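4. Reallocating money from a ring-fenced fund

Applies to: Fleltorance council edition, finance module. Last revised December 2022.

Read this section before moving anything out of a fund marked Restricted. Afterwards is also possible, but the auditors tend to be in the room by then.

1. Open the fund and choose Terms. Check the wording against the original council resolution, and scroll to the end — the awkward clauses live there.

2. Select Propose Transfer. Enter the amount and the receiving budget line. "General" is not a budget line, however warmly the department feels about it.

3. Attach the resolution permitting the move. Transfers above 2,000 also need form 211, signed by two elected members who have read it.

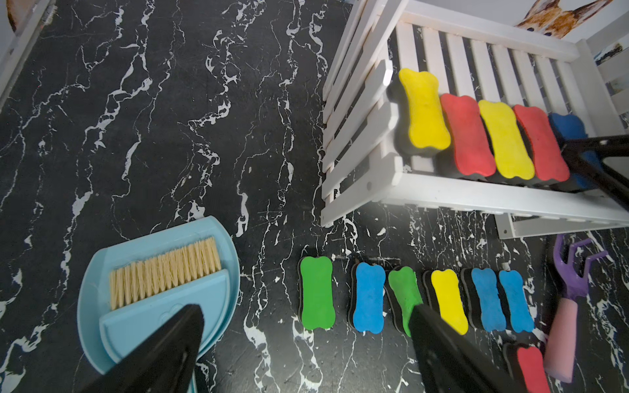

Thanasis Athanasiadis: In Plomotska we had to attach the minutes as well as the resolution, or step 3 simply hung. Worth adding?

Added, with thanks. If the progress bar stops at step 3, attach the minutes as a separate file and press Resume.

4. Set a repayment date. The system accepts any date within 30 years. Your opposition members may not.

Note: Casus logs every proposal, including those withdrawn in a hurry. Entries cannot be edited or deleted.
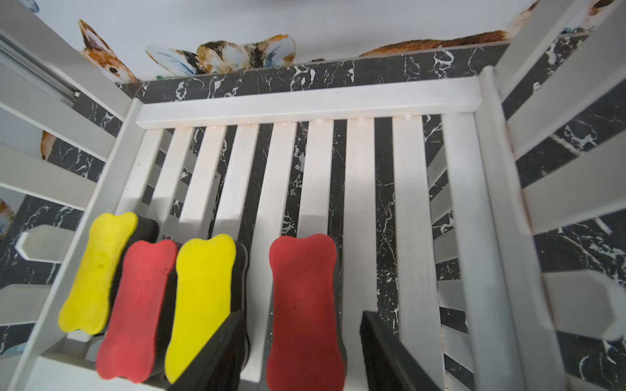

2 min read

5. Press Submit. The proposal goes to the public register overnight, where residents can object until the July sitting.

6. When the objection period closes, choose Confirm or Return Funds. Return Funds is the grey button beneath the fold.

Caution: error 898 means the money was spent before the transfer was approved. Do not resubmit. Print the log, inform the chief finance officer and follow the Czerwiński procedure in section 9.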